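Press release

For use from September

LOLTOW STUDENT ROBOTICS CLUB ENTERS FLOWER HANDLING TASK IN RUNGRUEANG CHALLENGE

Club at Darno College to compete in the soft objects class with a single-arm system and a tied bunch of tulips

The Loltow robotics club, based at Darno College, has confirmed its entry in the soft objects class of the Rungrueang Challenge, a yearly contest for college and sixth-form teams. The club has 17 members drawn from the engineering, computing and floristry courses. Its entry sets a robot arm the job of picking up a bunch of cut flowers from a table and standing it in a vase.

The rules of the soft objects class require each team to name one object that bends, bruises or changes shape when held. The object must be moved from a flat surface into or onto a second item without help from an operator. Teams may choose their own arm and gripper. The table layout is set by the team and declared to the judges before the first run.

Loltow has declared a bunch of red tulips, tied with string, and a dark ribbed vase with an open top. The flowers are laid on their side and the vase stands upright near them. The gripper has two fingers and approaches from directly overhead.
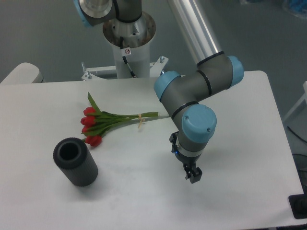 Kulsoom Malik said the club had first planned to use a sponge block, and changed its mind when the floristry students pointed out that a sponge springs back after a bad grip and a stem does not. A crushed stem can be seen and scored, she said, which gave the team a clear measure to work against.

The task is divided into four stages: approach, grip, lift and turn, and insertion. Each stage has its own pass mark, and a run is stopped by the software if any stage is failed. The club wrote its control program over two terms. Planning of the arm's path is handled by Ullix, a motion package developed by former students of the college and maintained by the present club.

The main technical difficulty lies in the third stage. A tied bunch is heavier at the flower end than at the cut end, and its balance point shifts with the number of leaves and the position of the tie. If the fingers close too far towards the cut ends, the heads drop during the lift and the stems no longer line up with the mouth of the vase. If they close too near the heads, the leaves are trapped and there is less stem left to insert.

The club's method is to estimate the line of the stems from a camera view, find the tie, and select a grip point beside it. The wrist is then turned so that the fingers close across the bunch. Finger force is held below a fixed limit, set by trial on spare stems.

To date the club has logged 558 practice runs. Flowers are supplied by the floristry department from stock past its teaching use, and are replaced after up to 32 runs.

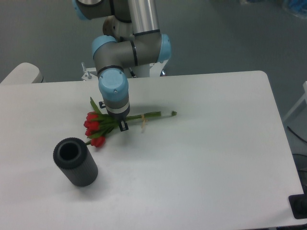 Would it not be simpler to use artificial flowers and save the cost? The question came from a parent at the club's open evening, and the team has since tested the point. Silk stems contain wire and hold a bend, so they did not behave as cut stems do under the same grip. Results from the two could not be compared, and the club has kept to fresh flowers for all scored practice.

Members work in pairs at the bench, one at the stop button and one keeping the log. The log records the starting angle of the bunch, the grip point chosen, the stage reached and any damage to petals or stems. Starting angles are varied between runs — the judges will place the bunch themselves on the day, and the team will not know the angle in advance.

Scoring in the soft objects class is based on completed stages, with deductions for visible damage and for time over the limit. Teams are also marked on a short written report. Loltow's report will cover the grip point method and the failed runs, grouped by stage.
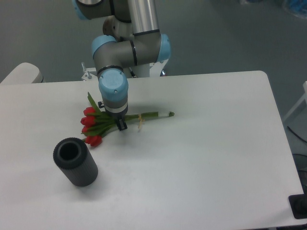

Kulsoom Malik

Staff lead, Loltow robotics club, Darno College

"The students chose a task that most people can do without thinking, and they have had to write down every part of it. The insertion stage is still the weakest. We will spend the remaining sessions on the angle of the wrist above the vase, and leave the grip settings as they are."

The club's control program and blank log sheets will be made available to other schools and colleges after the contest. Requests should be marked "Loltow log sheets" and sent to the engineering office at Darno College.

Practice sessions are open to visitors from partner schools by arrangement. Groups should allow an hour, and must sign in at the main reception.

ENDS

Notes to editors

1. Loltow is the student robotics club of Darno College. Membership is open to students on any course.

2. Ullix is available to schools and colleges free of charge for teaching use.

3. Interviews with club members can be arranged through the engineering office. Members under 18 will be accompanied by a member of staff.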